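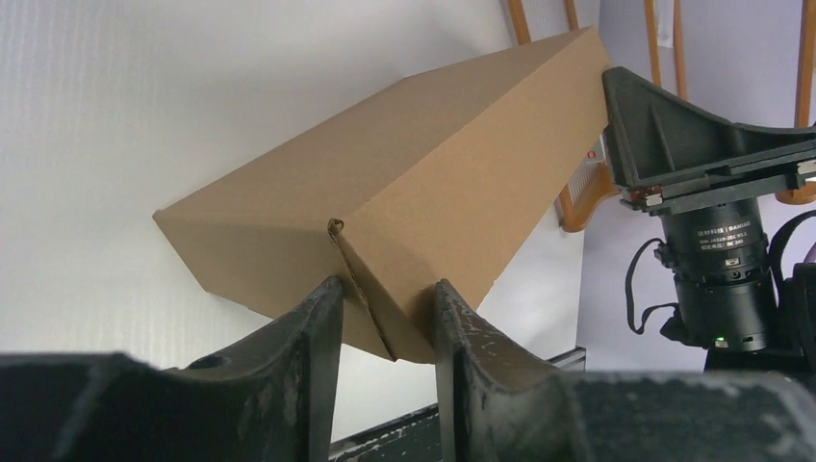

Die Faltschachtel ist ein Packmittel, das seinen Lebensweg als Fläche beginnt und erst kurz vor Gebrauch räumlich wird. Im Handel heißt sie je nach Bauart Faltkarton, Klappkarton oder schlicht »der Karton«, obwohl Karton streng genommen ein Material zwischen Papier und Pappe bezeichnet. Versandschachteln bestehen meist aus Wellpappe. Wer eine unbedruckte Ausführung wie die lange braune oben betrachtet, sucht vergeblich nach einer Aufbauanleitung und ist auf die Rilllinien angewiesen. An der gefalteten Naht steht dort außerdem eine kleine, eingerollte Lasche hoch, wie sie in den Zeichnungen der Hersteller nie vorkommt.

Aufbau

Wellpappe setzt sich aus glatten Decken und einer dazwischen verklebten Welle zusammen. Beim Rillen wird das Material an den späteren Kanten gequetscht, damit es dort nachgibt und möglichst nirgendwo sonst. Ausgestanzte Kerben und Schlitze nehmen Stecklaschen auf oder entlasten die Ecken. Die Zuordnung von Lasche zu Schlitz gilt unter Fachleuten als selbsterklärend, unter allen anderen als Verhandlungssache.
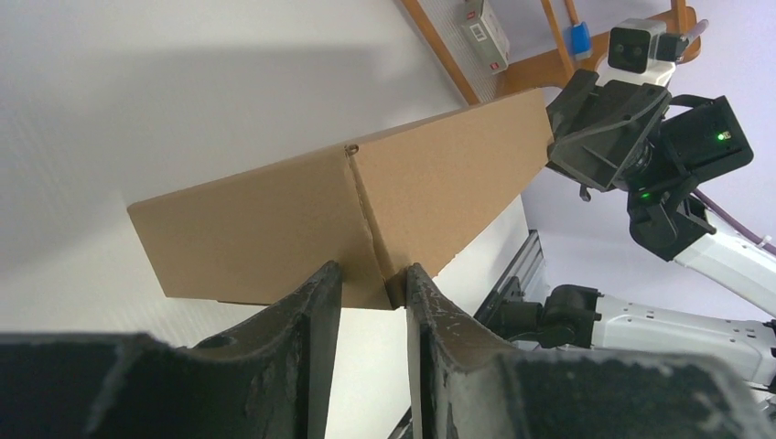

Artikel von Aurelia Ciobanu
Letzte Bearbeitung: 30. Januar 2021

Falten

Üblicherweise werden zunächst alle Rilllinien vorgebrochen, also einmal kräftig geknickt und wieder geöffnet. Danach richtet man die Längswände auf und schlägt die Stirnseiten ein. Das Handbuch der Packmittelfirma Drekska setzt für ihr Modell Savley 18 Sekunden an. Ein Praxistest des Versandhauses Nistor kam auf das Doppelte, wobei die Suche nach der richtigen Seite nicht mitgerechnet wurde. 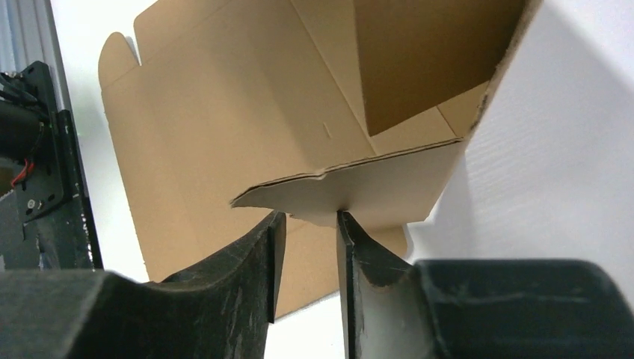 Als häufigster Fehler gilt das Falten gegen die Rillung. Die Pappe nimmt den falschen Knick bereitwillig an und behält ihn für den Rest ihrer Dienstzeit. Bei einseitig gedeckten Sorten mit heller Decke lässt sich wenigstens erkennen, was innen werden soll, sofern der Hersteller sich auf eine Seite festgelegt hat.

Sammlungen

Das Packmittelarchiv Gustov verwahrt 416 Zuschnitte, sämtlich flach gelagert. Zwei davon werden jeden Juli zur Besichtigung aufgerichtet und anschließend wieder zusammengelegt, nach Angaben des Archivs mit wechselndem Erfolg.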